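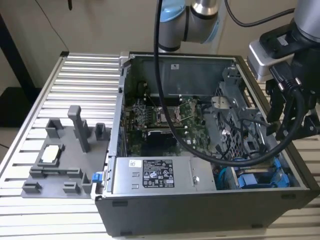 The Second Life of the Office PC

Lorkholm, 18 July 2020

Three weeks. That's how long the waiting list is at Farías, a repair shop on the hill side of town, and it was two days back in winter. Everybody wants a computer at home now. Kids on lessons, parents on calls, one laptop between them and it's from the year the youngest was born.

New machines? Good luck. The big store out by the ring road has display models and a sign saying August.

So people go down to the basement. Old towers, beige ones, black ones, the thing the office gave away when it moved. They haul them in on bikes, in strollers, one in a laundry bag. Joaquín Villalba takes them all at the counter, writes a name on masking tape, sticks it on.

"Most of them are fine," he says. "Dusty. Slow disk. People think slow means dead."

A cheap solid state drive, more memory if there's a slot free, new paste under the cooler. Around 30 dollars in parts on a good day. Villalba won't do it if the capacitors are swollen and he won't argue about it either — he just slides the thing back across.

The parts are the hard bit. Used processors come from Vukesar, a wholesaler that buys up office clearances, and the last pallet was 1000 units that sold out before lunch. Older chips nobody looked at last year have doubled in price. Power supplies are worse. Shipping is a mess, teh tracking page says "in transit" and stays there.

Across the river Raphaël Maillard runs Emirura, same trade, different idea. He won't take drop-offs. He sells finished machines only, wiped and tested overnight, with a one-year warranty written on a card by hand. Schools like that. Parents in a hurry like it to.

"I don't want your computer," Maillard says. "I want you to have one that works on Monday morning" — then he picks up the phone, which has been ringing the whole time, and waves me toward the door.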